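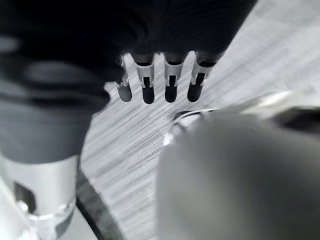 Rebuilding the Save System: An Interview with Concetta Fontana of Galli

1/18/19

When Galli released its exploration game Wotia, players could record their progress only at lighthouses. The arrangement was a deliberate part of the design, and it remained in place through two major updates. Version 3, which is scheduled for release in February, will replace it with a system that allows progress to be recorded at almost any point in the game.

Concetta Fontana, design director at Galli, has been responsible for the change since the first internal proposal. She spoke with us at length about the reasoning behind the original lighthouses, the technical work required to move away from them, and the parts of the old system that the studio has chosen to keep.

Origins of the lighthouse

Wotia places the player in charge of a small mail boat, the Uvel, which travels among a chain of islands in changing weather. In the released version, a voyage begins at one lighthouse and is recorded at the next. A player who runs aground or loses the cargo between the two is returned to the beginning of the voyage.

Fontana said that the idea was present in the earliest prototype, before the islands had names.

"We wanted the open water to carry some weight," she said. "If you could record your position every few seconds, a storm would have been a matter of patience. You would have repeated the same wave until you got past it. With the lighthouse, you had to look at the sky before you left the harbour and decide whether to go."

The team considered the distance between lighthouses to be the principal measure of difficulty, and the northern islands were laid out accordingly. According to Fontana, several of the longest crossings were drawn on paper well before the water itself was working in the engine.

"There is a crossing in the north that we called the long table, for reasons I no longer remember," she said. "It was flat on the map and very unpleasant to sail. We were proud of it. I still think it is a good piece of design for a person who has the evening free."

Reports from players

The difficulty with the system, in Fontana's account, was that many players did not have the evening free. Correspondence to the studio after release seldom described the crossings as too hard. More often it described an interruption. A child woke up, a shift started, the console was needed by another member of the household, and the voyage was lost.

The studio's support staff received more than 560 messages concerning lost progress. Fontana read them personally and sorted them by cause.

"I had assumed that most of them would be about crashes, and there were crashes, which we fixed," she said. "The larger pile was made up of people who had simply had to stop. They were polite about it. Some of them apologized to us for having to put the game down, and I found that uncomfortable to read. A game should not put a person in the position of apologizing for dinner."

An interim measure was introduced in the second update, under which the game held a single suspended voyage when the player closed the program. The suspended voyage was erased as soon as it was resumed. Fontana described this as a reasonable step which caused problems of its own. A power failure after resumption still sent the player back to the previous lighthouse, and players who shared a console found that one person's suspended voyage could displace another's.

"It was a patch in the literal sense," she said. "You could see the stitching."

The structure of the new system

Under version 3, the player may open the ship's log at any time when the Uvel is afloat and write an entry. Each entry records the position of the boat, the condition of the hull, the cargo, the weather and the state of every island. The log holds 100 entries for each profile, after which the oldest entry that has not been marked for keeping is replaced.

The most demanding part of the work concerned the weather. In the original game, weather was generated when a voyage began and was never stored, as there was no occasion on which it would be read back. An entry written in the middle of a storm therefore had no storm to return to.

"Our first working build restored the boat perfectly and put it on a flat calm sea," Fontana said. "The testers were delighted. They would sail into a gale, write an entry, load it, and proceed in sunshine. One of the programmers suggested that we ship it as it was and call it prayer."

The weather model was subsequently rewritten so that wind, swell and cloud could be stored and restored together. Fontana noted that this required changes to the sound system as well, where the loops used for wind had been tied to the clock of the voyage. For a period of several weeks, loaded games were silent above deck and very loud below.

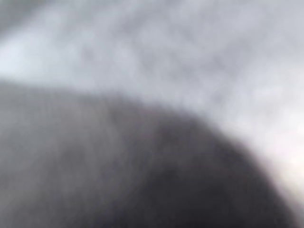 Close-up in grey and white.

Existing saved games will be carried over. Upon first launch, version 3 converts each lighthouse record to an entry in the log and marks it for keeping. The studio advises players who have a suspended voyage from the second update to resume it and reach a lighthouse before installing the new version. Suspended voyages that are not completed will be converted to the start of the voyage in question.

Asked whether that last limitation could have been avoided, Fontana said that the team had tried. The suspended format did not include the seed used to generate the weather, and there was no dependable way of recovering it.

"We could have guessed, and sometimes the guess would have put a reef where the player remembered open water," she said. "I would sooner tell people plainly to finish the crossing first."

Retaining the original rules

The lighthouses themselves have not been removed. They continue to serve as harbours, and the keepers will continue to offer repairs and deliveries. Players who prefer the earlier rules may select them when starting a new game, under the name Keeper's Rules. The setting cannot be turned on partway through a game, although it can be turned off.

Fontana acknowledged that this asymmetry had been the subject of considerable debate within the studio. A number of her colleagues argued that a player who abandoned Keeper's Rules should lose the pennant displayed on the boat. Others regarded any visible penalty as contrary to the purpose of the update.

"In the end the pennant comes down, but you keep it in the cabin," she said. "It took us longer to settle that than to settle the file format. People had feelings about the pennant."

The change also affects the way completion is calculated. At present, a player reaches 100 per cent only by making every northern crossing without a return to the previous lighthouse. That condition will be dropped for the standard game. Players who have already met it will keep their result, and a separate line in the ship's register will show crossings made under Keeper's Rules.

Fontana expects some objections. She has followed the discussion on the studio's forum, where a portion of the long-standing players hold that the tension of the open water depends upon the possibility of losing it.

"They are describing the game we made, and they are describing it accurately," she said. "I do not intend to tell them that they are mistaken. The version they like is on the same menu. What I would ask is that they let the person beside them play the other one."

The view of the publisher

Zosard, which publishes Wotia, was at first hesitant about altering a feature that had figured in its promotion of the game. Fontana said that the publisher asked for a period of testing with players who had never seen the original, and that the studio agreed without reservation.

The sessions led to two further changes. The log was moved from the pause menu to the chart table, where new players had been looking for it, and the entry screen was made readable at a greater distance from the television. A proposed feature that would have written entries automatically in rough weather was withdrawn. Testers had taken the sudden appearance of the log as a warning that something was about to happen, and many of them turned back.

"It was interesting to watch," Fontana said. "The sea was perfectly manageable. They saw the little pen moving and they went home."

Automatic entries will still be written upon arrival at any harbour, and when the program is closed in the ordinary way. A player who wishes to disable the second of these may do so in the options menu.

Further work

Galli has not announced any additional islands, and Fontana declined to comment on whether new crossings are being prepared. She did confirm that the studio is examining the control scheme, with particular attention to the sail trim, which at present requires two buttons to be held for long periods. Remapping of all controls will be included in version 3, but an alternative to holding the buttons will not be ready in time.

"I would like it to be in, and it is not in," she said. "The toggle works in harbour and fails in a crosswind, so it needs more time on the water."

She also intends to revisit the colours used on the chart, where shoals and kelp beds are difficult to tell apart on some televisions. That work has been assigned and will follow in a smaller update.

Before the interview closed, Fontana was asked which set of rules she uses when playing at home. She replied that her own game is under Keeper's Rules, that it has been stopped at the same northern lighthouse for some months, and that she has begun a second one with the log.

Version 3 of Wotia will be provided at no charge to all owners of the game. Full notes on the conversion of saved games will be posted on the studio's support pages ahead of release.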